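How to Add Wired Network Ports to a Home Office

Wireless is fine for phones. For a desktop computer, a printer and a video call running at the same time, a wired connection is steadier and easier to fix when something goes wrong. The steps on this page add several wired ports to one room with a small network switch and ready-made cables. There is no drilling and no need to open a wall.

Last updated 18 August 2021

What you need

A small unmanaged switch with its power adapter
One long cable to run from the router to the room
A short cable for each device
Adhesive cable clips
Masking tape and a pen for labels

Unmanaged means the switch has no settings. You plug it in and it works. Managed switches cost more and are meant for larger networks.

Before you buy anything, measure the path the long cable will take, following the baseboards and going over door frames. Add 2 feet at each end. Cat 5e or Cat 6 cable is fine for home use.

Step 1. Lay out the parts

Put everything on the floor before you start. Uncoil the cables and check the plugs for broken locking tabs. A plug with a snapped tab will slide out of the port sooner or later, so set that cable aside.
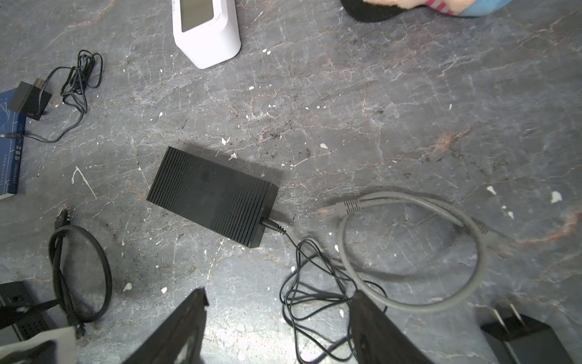

Power adapter and network cable.

Read the label on the adapter and compare the voltage with the one printed on the switch. They must match. Adapters from old routers often have the same size of plug and a different voltage, and the wrong one can ruin the switch.

Step 2. Choose a place for the switch

Pick a spot near a power outlet and close to most of your devices. Keep it off carpet and away from heaters. A shelf, a hard floor or the underside of a desk will all do. Leave a few inches of space on every side so air can move, and don't stack books on top.
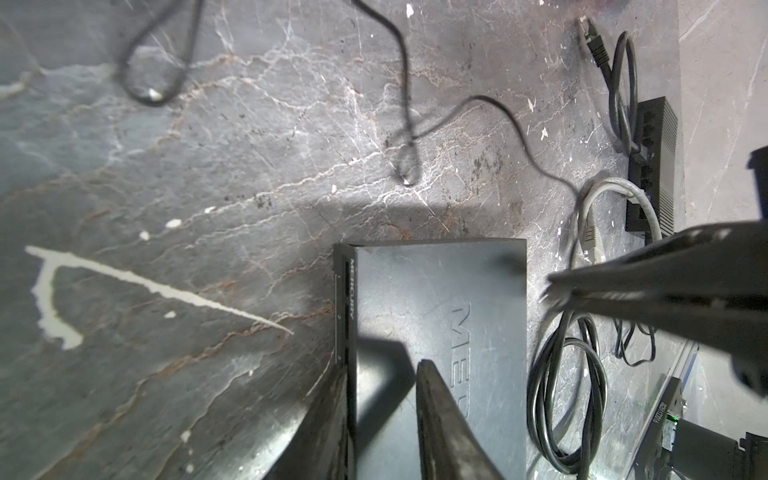

A small Mercury switch on a marble surface.

Step 3. Run the long cable

Start at the router and work toward the room. Press a clip in place every foot or so, and closer together at corners. Don't bend the cable sharply. If it has to cross a doorway, go over the frame – a cable under a rug wears out and people trip on it.

Wipe the floor edge and baseboard with a damp cloth and let them dry before you stick anything down. Dust is the usual cause of clips falling off. On stone or tile, try one clip first and leave it overnight.

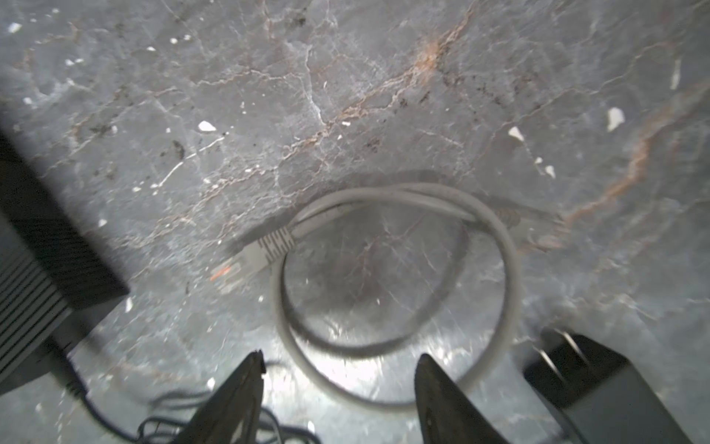

Step 4. Connect and test

Plug the long cable into a LAN port on the router and any port on the switch. Connect the power adapter, then your devices. A light should come on for each port in use. Turn off Wi-Fi on one computer and load a web page. If it doesn't load, try another cable, then another port.

Step 5. Label both ends

Wrap a strip of masking tape around each end of every cable and write the device name on it.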